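Sterow working group on hand-held gripper practice
Minutes, Sunday, 4 p.m. 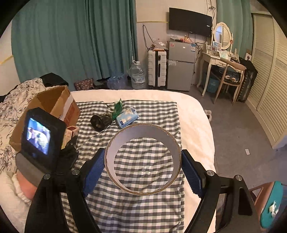 The minutes of the November meeting were accepted with one correction.

1. Finger pads. Marier proposed to check the pads before every session. Agreed. Worn pads must be changed in pairs.

2. Session length. Yadav asked for a limit of 500 grasps. The group did not agree, and the point stays open.

3. Private rooms. Names and addresses on labels must be covered before work starts. Carnurico will write the text of this rule.

Closed at 5:10 p.m.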